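Home News Local Business Schools Events Contact

February
By staff reporter

Workshop firm lets people teach small robot arms by hand

A two-room workshop in Plollholm has begun opening its doors in the evening to people who want to teach a robot arm a simple job without writing any code. The sessions are run by Dosix, a small company that until last year mostly repaired packing equipment for food plants in the area.

The idea is easy to follow. A person takes hold of one arm and moves it through a task, such as picking up a small block and setting it down somewhere else. A second arm copies the movement at the same time. The motor positions are saved along with camera pictures, and after enough repeats a computer program tries to do the job without a person guiding it.

The company calls each repeat a run. Its first full set, finished last month, came to 136 runs of one task: moving a small block onto a marked spot. Most of the runs were done by people who had never handled a robot before they walked in. They included retired machinists, a school bus driver and several students from the technical college.

Dosix says the mix is deliberate. People who work with machines for a living tend to move the arm in straight lines and stop between steps. Newcomers swing it in curves, hesitate, miss the block and go back for it. The company keeps the runs with a miss in them as long as the person recovers, and throws out only those where the block is dropped out of reach or the recording stops early.

A session lasts 70 minutes, starting at 6:30 p.m. The first part is practice, with nothing saved. People are shown how to hold the guiding arm so that they are not fighting the motors, and how to watch the copying arm instead of their own hand. Dosix says that last part is the hardest to get used to, and a few visitors never do. They look down at their fingers, and the arm across the table ends up beside the block.

After practice, each person does a set of runs with a short break in the middle. Another visitor usually sits at the laptop, pressing one key to start a recording and another to keep it or delete it. The block is put back by hand between runs, never in quite the same spot.

Not every task works with this method. An early try at folding a washcloth was dropped after two evenings. The cloth slid away from the gripper, and no two people agreed on what counted as folded. A plan to have the arm sort coins was set aside as well, as the fingers could not get under a coin lying flat. Dosix says it may return to both, but not before the summer.

The computer program has had mixed results so far. Trained on the first full set, it can usually reach the block and close on it, but it is slower than a person and it sometimes lets go too soon. Results also get worse when the lamp over the table is switched off. The company now plans to record part of the next set in daylight and part after dark, to see whether that helps.

Camacho, a family-owned bakery supply business on the east side of town, is paying for part of the work. It wants to know if low-cost arms could someday place paper liners in trays, a job now done by hand on the early shift. The business says it has made no decision about buying anything, and that no one's hours will change as a result of the trial.

Some money is also coming from Grolent, a local fund that supports training for adults. Its grant covers the evening sessions for two years, including heat, snacks and replacement parts. Grolent asked that the sessions stay free and that people be allowed to take home a copy of the runs they recorded.

Replacement parts have been a bigger cost than expected.
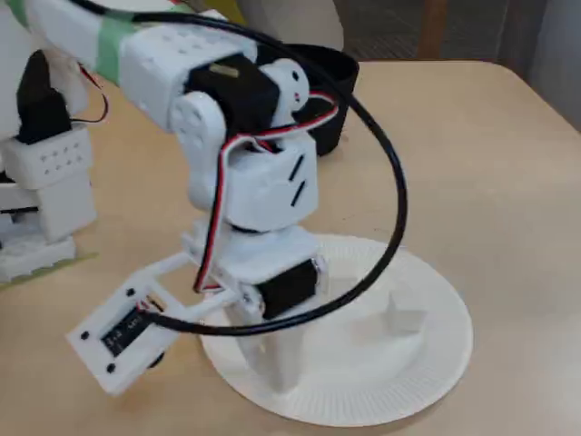
Small motors wear out or strip a gear when an arm is pushed past its limit, and visitors in their first few minutes tend to push. Printed parts are less of a worry. A cracked bracket can be made again overnight for very little, while a motor has to be ordered and may take a week or more to come. The company has started keeping spares in a drawer by the door.

Wiring is the other regular repair. Cables that look long enough when an arm is at rest can pull tight when it reaches out all the way, and a plug that works loose in the middle of a run means the run is lost. Whoever opens the room for the evening now moves every joint from end to end before the first visitor sits down.

The company is also trying out remote control, in which the person guiding the arm sits in the next room and sees the table only on a screen. Early tries were slow. People found it hard to judge depth and often closed the gripper short of the block. A second camera angle was added, and that has cut down on the misses, though most visitors still say they would rather be at the table. Dosix wants to keep going with it – a person who cannot stand for a full bakery shift might be able to guide an arm from a chair, it says.

Evening sessions will continue through the spring. There is no charge, and no experience is needed, but children under 12 must come with an adult. Places can be reserved by phone or at the workshop counter in the afternoon. Long sleeves should be rolled up, and visitors are asked to leave rings and bracelets at home. Parking is behind the building, and the side entrance is unlocked at 6:15 p.m.

News Local Business Back to top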